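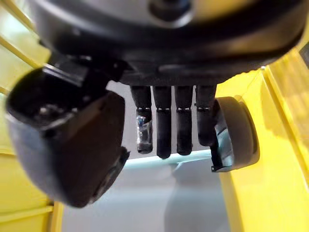 Can a machine already do the small chores of the house and the workshop? With the Culora hand our answer is: some of them, slowly. The four black fingers hang side by side from a broad palm, and each has a joint line on it, so please check this place for dust before every shift. Sorting and light packing go well. Folding of soft cloth is still difficult and we do not promise it.

Weight: 335 g
Load: up to 500 g
Warranty: 30 months
Delivery: 11 working days

For questions on fitting, please write to Wendelin Pichler at Gasser.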